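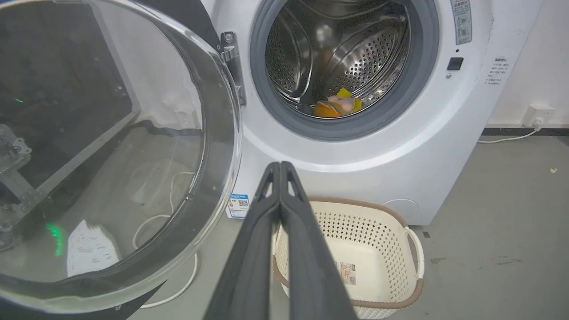

Can a utility board chair just extend his own term?

Posted Thursday by Lingyun Shen in Local Government

I live in Clarnora, where the water and power board has had the same chair for 22 years. His current term was supposed to end in October. Last week's minutes (page 7, under "Other") say the chair "has kindly agreed to remain in post for a further 2 years to provide continuity." Agreed with whom? The motion was made by the chair, seconded by the vice chair he picked, and passed before the public comment period, which then got dropped for lack of time.

I have nothing against the man. My lights come on. But I was under the impression that terms ended when they ended, and that somebody other than the person in the chair had a say in it. I called the office and was told the bylaws allow it. I asked to see the bylaws and was told to put that in writing, so I did, and now I'm waiting. Is this a real thing boards can do, or is it only real if we all keep quiet?

Xie

Depends on your bylaws and on whatever law or charter set up the board, and if those two disagree the charter generally wins. Look for the word "holdover." A lot of boards have a line saying a member keeps serving until a successor is picked. It's meant to cover a gap of a few weeks so the bills get paid. It was not meant to be a lifestyle.

A holdover and an extension are different animals. With a holdover the term is over and he's keeping the seat warm, so whoever appoints the board can fill it whenever they like. An extension adds time to the term itself, and I'd be surprised if a board could hand that out to its own chair without the charter saying so somewhere. Also check whether they mean his seat or just the gavel. Boards often pick their own chair from among the members, but that doesn't make his seat last any longer.

We went through this in Bralen. Ours were using bylaws from 1992 that had been replaced, and the newer set had a term limit in it. I'm sure it was an honest mix-up. It had been an honest mix-up for three chairs in a row. 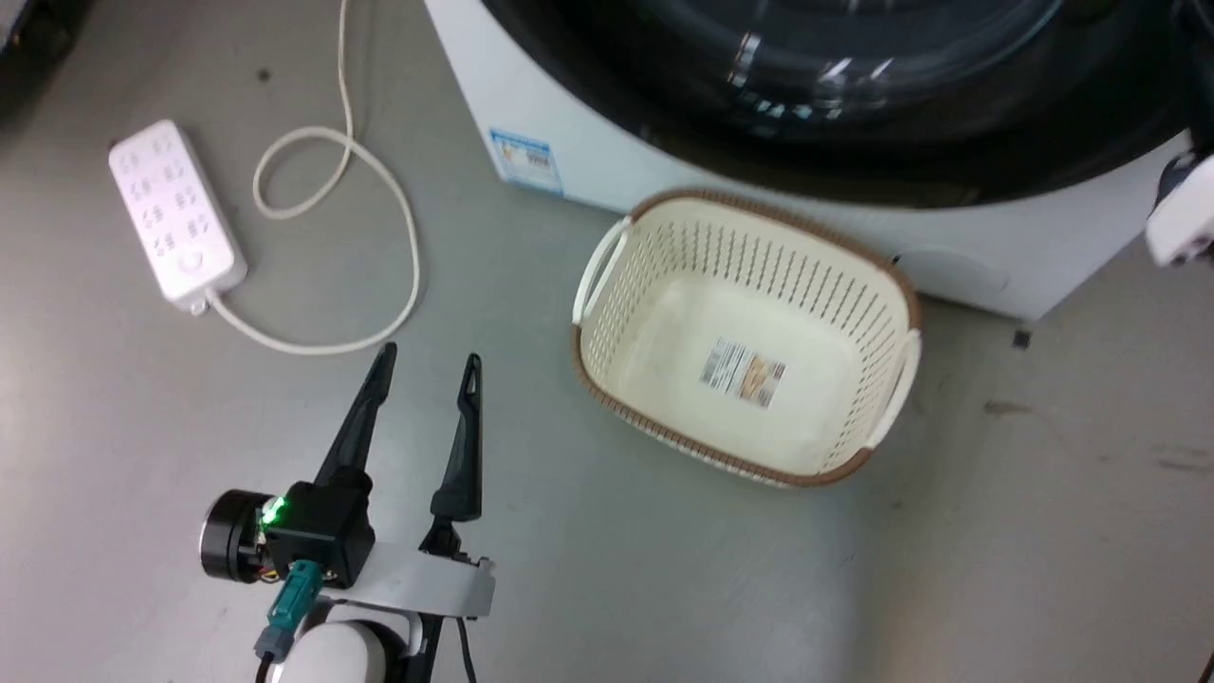 What got things moving was a short letter to the board's attorney, copied to the council, asking which section they relied on for the vote. Leave out the adjectives. I had some wonderful adjectives in my first draft and a neighbor made me take them out. Ask for the agenda as it was posted, too. If the extension wasn't listed on it, they may have to hold the vote over again, this time with you in the room.

Some places give you only a short window to challenge a vote, so don't sit around until your records request comes back. A local lawyer can tell you what the deadline is.

Fulline

they all do it. run for the board

Lingyun Shen

Thanks, Xie. The agenda for that night says "Call to order, Minutes, Pump station fence, Other." So the fence got more notice than the chair did. Letter goes out tomorrow, adjectives removed.

Fulline, I work nights, but I'll think about it.

Related in Local Government
Who gets to fill an empty council seat?
Meeting minutes that leave out the argument
Do I have to give my name at public comment?
Our mayor's brother-in-law is now a department

Contact us | Copyright, all posts belong to their authors | Back to top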